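Helpers wanted for the Stotach kitchen arm build, Mamora shared workshop

Posted Thursday, January 23, 2025

Stotach is a two-person project building a robot arm for an ordinary home kitchen. We work out of bay 4 at Mamora and run everything in simulation before we try it on hardware. We are looking for people to join us through the end of March. The work is part time and unpaid, apart from the sessions marked below.

What we need

One person comfortable with Python who can write and run simulated grasp tests. You would take over a list of 31 tests that are written up but not yet coded. Experience with any physics simulator is fine. This can be done from home, with one evening a week at the bench.

One person for wiring and assembly. The wrist joint is being rebuilt and the cable run through the forearm needs to be redone. You should be able to solder, crimp and read a simple schematic. Must be able to get to the workshop.

People to try out the controls. No technical background needed. You sit at a laptop and steer the simulated arm through kitchen jobs with a hand controller while we record your inputs. Each session takes two hours and pays $31. You must be 18 or over and able to use a hand controller.

Where things stand

The base is bolted down and the shoulder motors run. The motor driver is a secondhand Wendt unit and it has been reliable. Our control software, Drudix, handles both the simulated arm and the real one, and it has logged over 347 runs so far. The bench arm moves slowly and still has no hand attached. Parts are paid for out of pocket, so please do not apply expecting a budget.

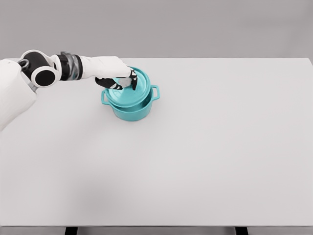

Lids are the main job for the next two months. Drudix can already plan a reach to a handle or a knob, but setting a lid level on a rim needs better feedback from the fingers than we have now. The turquoise pot is the kind of case we want covered, with the fingers over the knob and the lid sitting higher at the back than at the front. Whoever takes the Python position will start with this and then move on to smaller pans and jars.

Hours and access

The bench is open to us Tuesday and Thursday evenings from 6 to 9:30. Mamora asks everyone to do its safety walkthrough before using tools. Street parking only. The workshop is up one flight of stairs and there is no elevator. Control sessions can be held on the ground floor if you ask when you sign up.

How to apply

Send a few lines on what you have built or worked on, and which of the three you are interested in. No resume needed. For Python or wiring, write to Győző Bárány. For control sessions, write to Orsolya Szilágyi with two evenings that suit you. Both can be reached through the Mamora front desk, box 233.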